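Planning the Equipment for Our Pick and Place Bench
Student project report, part two: budget and purchasing
Zdislava Vrabec, 2020-06-05

When our group first sat down in April to talk about what we needed, I think we all imagined that the arm would be the hard part of the shopping. It was already decided for us, as the department has one on long loan, and so we were left with everything that goes on it, under it and next to it. I had never written a purchasing plan before, and I would like to thank everybody who read my early drafts, which were very long and had no totals in them.

We were given 2,000 euros for the whole bench. The largest single item was always going to be the gripper. We asked for quotes from Joltent and from Birken, and both were kind enough to answer a group of students as if we were proper customers. The Birken model was cheaper, but it came without a cable or a mounting plate, and once we had added those the difference was only 72 euros. We chose Joltent, mostly for the spare fingertips in the box – we expected to be hard on them.

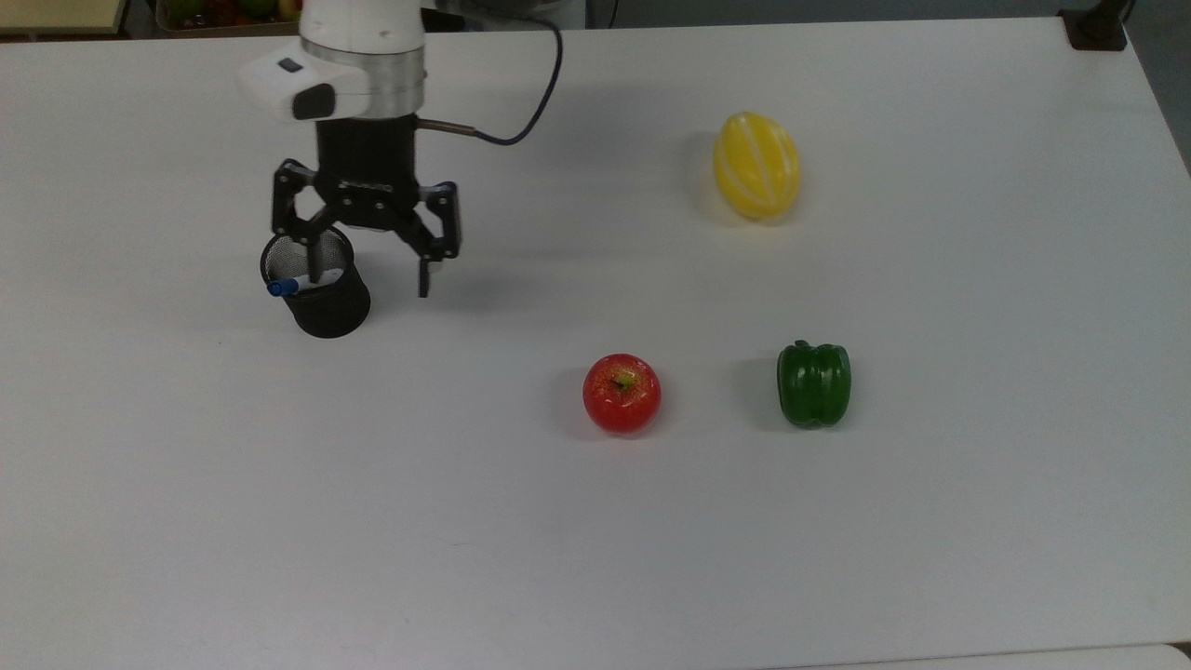 The second question was what the gripper should practise on. My first list had a set of calibrated test blocks from Mikuš, and they are lovely things, but they would have eaten a good part of our money and they are all much the same shape. Fruit and vegetable shapes and ordinary desk items give us far more variety for very little, so the blocks were struck off and the saving went into the reserve.

I should say something about delivery, as I got this badly wrong. I had allowed two weeks for everything, and the cable alone took seven. Bololden, who supplied it, had warned me in their first email, and I simply hadn't read down that far. Any group taking over the bench next year should order cables before anything else, and should order a spare at the same time – the postage is the same for one or for two.

What remains in the reserve is around 7 per cent of the budget. I would like to keep it for fingertips and a second clamp, though the others in the group are still hoping for a better lamp, and we have agreed to settle it once the last Joltent invoice has been paid.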